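# karaki-trails

Trail and campsite records for the Karaki tablelands, compiled for hikers and trip planners. Maintained by Maya Hijazi and Hafiz Sopacua. Current release: November 2024.

## Contents

- `trails.csv` - one row per trail segment, 533 rows
- `waypoints.csv` - junctions, lookouts, creek crossings and springs, 1,799 rows
- `camps.csv` - campsites, with permit type and vehicle access
- `closures.csv` - seasonal and fire closures by segment

All files are UTF-8 with a header row. Distances are in meters along the ground, elevations in meters above sea level. Coordinates are WGS 84, decimal degrees.

## Sources

Segments were walked with handheld GPS units and then simplified in Flirnico, our line-cleaning script. Points closer than 220 cm to their neighbor were merged. The Bullari gorge section has poor satellite reception between the walls, so those tracks were redrawn by hand from survey notes and carry `quality = C`. 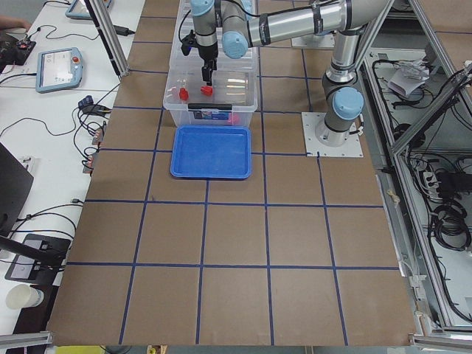 *Robot arm with a two-fingered gripper over a clear plastic bin, blue-taped work surface.*

Spring locations are given only where the land manager already publishes them. The `flow` field records what the walker saw on the survey date and should not be used to plan water. Rock art sites are left out of every file.

## Known issues

- Segment IDs above 400 were renumbered in this release. Old IDs are kept in `id_prev`.
- The Eltent road is listed as two-wheel drive, but the last creek crossing needs high clearance after rain.
- `camps.csv` mixes tent sites and group sites under one permit code. A split is planned for December.
- Walking times are one way, without stops.

## Corrections

Open an issue with the segment ID and a GPX file if you have one. Hafiz handles tracks, Maya handles camps and closures.

## License

CC BY 4.0. Credit "karaki-trails contributors".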